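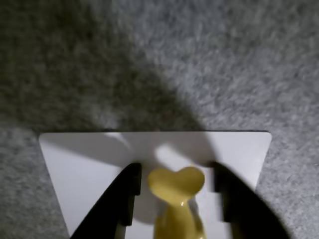

Wivitz wrote back after the dry run to say that one good example beats ten sloppy ones, and asked why we don't just throw out the sloppy ones. I'd like to start there, if you'll bear with me, as it took us most of July to come around to an answer.

(Slow down here. Let people settle.)

So, the yellow piece with the heart-shaped top. It's glossy, it throws a highlight back at you, and the card under it is bright white with soft shadows across it. For a person that's no trouble at all. For a learning system that has only seen a few tidy grasps, every shadow is a fresh surprise – and you want plenty of those surprises in the set!

Our set at Sisosero has 100 examples for this task. We kept 79 as clean. Another 13 had a slow or wobbly approach, and we kept those too, with a tag, and I'm so glad we did. The rest we dropped, mostly for bad timing in the recordings.

(If anybody asks about Ultilby: same task, different carpet, numbers not ready yet.)

Now, the moment I care about most is the one with the fingers open on either side and nothing touched yet. People like to hurry through that part, and I did too, for longer than I care to admit. Please linger there. Let the operator pause, line up again, even back off a little – it all teaches something.

(Water. Then the two clips from Asamoah, the slow one first, and leave the sound off.)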